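Kastport switches yard waste pickup to paper bags

Kastport, 25 June 2024 – Households in the Granville and Skirkstead districts must put yard waste out in paper bags from the start of the next collection round, the city's sanitation department said. Plastic sacks will be left at the curb.

The change follows a trial that began in April on 53 streets. Of 2,808 bags set out during the trial, 2,641 were accepted at the composting site. The remainder were turned away, mainly for mixed contents.
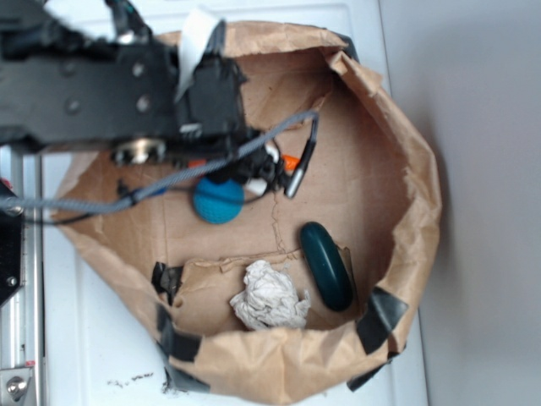
Bags must weigh no more than 9 kilograms when full and be folded shut at the top. Branches may be tied in bundles with natural twine. Soil, stones and pet waste are excluded and go in the regular trash.

Rahman, the contractor for both districts, will run the existing routes with no change to pickup times. Crews will leave a printed notice on any bag they do not take – the household then has until the next round to sort it again.

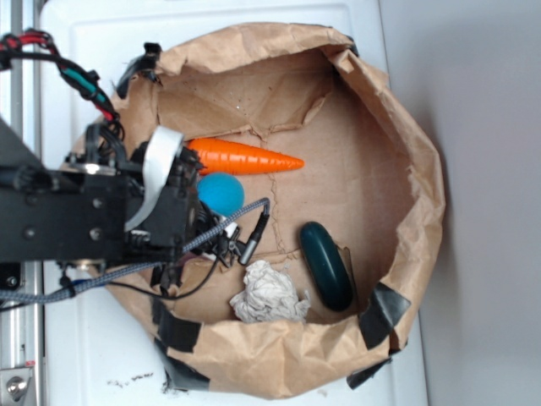 An open brown paper bag with black tape at the rim.

Bags already set out under the old rules will be collected through the end of the current round.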